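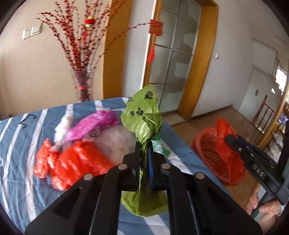 Una pinza manual sujeta por el cuello una bolsa verde con huellas de animal mientras una segunda pinza retiene el borde de otra, roja, sobre un cesto.

Las bolsas de plástico ocupan un lugar incómodo en la manipulación robótica. Carecen de forma estable, pesan muy poco y su superficie refleja o deja pasar la luz según el pliegue. Un modelo geométrico ajustado en un instante deja de ser válido en cuanto los dedos entran en contacto con el material. El grupo que dirige Mercy Mfaume en el laboratorio Shemweta ha dedicado su último trabajo a una tarea doméstica concreta: tomar bolsas de un montón, una por una, y depositarlas en un recipiente.

El método, denominado Trenby, prescinde de la estimación explícita de la forma. La política se aprende por imitación a partir de demostraciones realizadas con dos pinzas de mano, sin robot, en viviendas corrientes. Cada pinza registra la apertura de las mordazas, la trayectoria de la muñeca y la imagen de una cámara solidaria. El conjunto de entrenamiento reúne 753 demostraciones. De ellas, 650 corresponden a episodios completos y el resto a correcciones: secuencias breves que parten de un agarre defectuoso y terminan en uno aceptable.

La inclusión de esas correcciones es la decisión que distingue el trabajo de los anteriores. Wycliffe Laizer, responsable de la recogida de datos, había observado en una primera versión que la política fallaba casi siempre del mismo modo. Las mordazas se cerraban sobre dos capas que pertenecían a bolsas distintas, el conjunto se elevaba y el sistema continuaba hacia el recipiente como si llevara una sola. Los operadores humanos apenas cometían ese error, de manera que los datos no contenían ningún ejemplo de cómo salir de él.

«Pedimos a los operadores que agarraran mal a propósito», explica Laizer. «Al principio exageraban y producían fallos que el robot nunca comete. Hubo que repetir parte de las sesiones con instrucciones más estrictas».

La segunda aportación afecta a la coordinación entre las dos manos. En lugar de predecir ambas trayectorias de forma conjunta, Trenby asigna en cada instante un papel a cada pinza: una retiene y la otra desplaza. El papel no se anota a mano. Se infiere de la velocidad relativa de las muñecas y de la apertura de las mordazas, y la red aprende a predecirlo antes de generar el movimiento. Wafula Barasa, autor del módulo, sostiene que esta variable intermedia reduce las oscilaciones en los momentos en que las dos pinzas tocan la misma lámina de plástico. Sin ella, pequeñas discrepancias entre brazos se traducen en tirones que abren el agarre.

La evaluación se llevó a cabo en agosto con 2 brazos comerciales montados sobre una base fija, en una sala que no figuraba en el entrenamiento. Se ejecutaron 124 intentos con bolsas de tamaño, color y grosor variados. La política completa superó a la variante sin correcciones y a la variante sin asignación de papeles, y la diferencia fue mayor en los montones densos. Con bolsas separadas entre sí, las tres versiones se comportaron de forma parecida.

Los resultados menos favorables se concentran en el material translúcido. Cuando una bolsa incolora descansa sobre otra opaca, la red tiende a ignorar la primera y a dirigir el agarre hacia la segunda. El equipo probó a aumentar los datos con cambios de iluminación sintéticos, sin mejora apreciable. Muthoni Kaijage, que se ocupa de la percepción, atribuye el problema a la resolución de entrada: los bordes del plástico transparente ocupan muy pocos píxeles y desaparecen al reducir la imagen.

También queda abierta la cuestión de la fuerza. Las pinzas de mano no la miden, y la política solo dispone de la apertura como indicio de que hay algo entre los dedos. Con una lámina fina, la lectura apenas se distingue de la de una mordaza vacía. El grupo trabaja en una yema con sensor táctil, cuyo primer prototipo fabrica el taller Zindalcombe, y prevé repetir con ella los ensayos sobre plástico translúcido.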